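Thread about machines and chores, because many people in my family ask me the same question: can the robot do my work yet? I will try to answer with care. English is my third language, so please forgive small mistakes.

I work in a small shop in Goltcombe. We sell sweets, biscuits, paper goods and many little things. Each morning someone must put the new goods in order. It is boring work, and I know it very well.

When I speak of "chores" in this thread, I mean work of this size: things on a table, two arms, no stairs and no people walking in between.
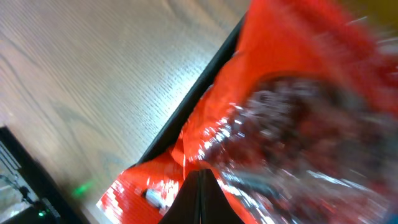
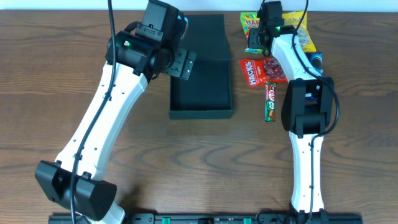
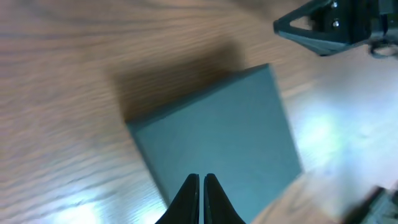 First point. A bag of candy is harder than a block. The block has straight edges and it keeps its shape. A bag is thin film with loose pieces inside. You hold it in one place and it becomes fat in another place.

A person does not think about this. My hand feels that the bag is slipping and it closes a little more. I did not learn this from a book, and I cannot explain to you how I do it.

Second point: shine. Candy film is full of small bright reflections, and a polished table also throws the light back. For my eyes this is a small problem. For a machine that must decide where the edge of the bag is, it can be a big one.

Third point, and here I am more hopeful. Two arms are much better than one. In the shop I always hold the box with my left hand and fill it with my right. With one hand I am slow and I become angry.

My colleague Cauã Lopes does not agree with me about all this. He says the hand is not the difficult part, the difficult part is the mess. In his opinion a tidy table is already half of the work done.

I think he is partly right. Last March we received a delivery from Guimarães with 12 cartons, and in 6 of them the bags were mixed with chocolate bars and cookies. The two of us needed the whole morning. Which machine would know what to do with a torn bag?

We threw the torn ones away, by the way. Cauã wanted to eat them.

Somebody will write to me that factories have packed candy with machines for many years. Yes, I know. But in a factory the same bag comes in the same way all day. In our shop I counted 122 different products on the sweets shelves only, and the packaging changes before every holiday.

At home it is even worse. My sister in Flevthorpe has two children and one kitchen drawer where everything goes. I would pay good money for a machine that can empty this drawer and put each thing where it belongs. I do not see it coming soon.

So my answer for the family today, November 13, 2022: a block into a tray, I would say yes. Bags of sweets into a tray, sometimes, slowly, and with a person near. The drawer of my sister, no.

If you work in a shop or a warehouse and you have tried such arms with soft packages, please write to me which packages were the worst. My guess is the small bags with a lot of air in them.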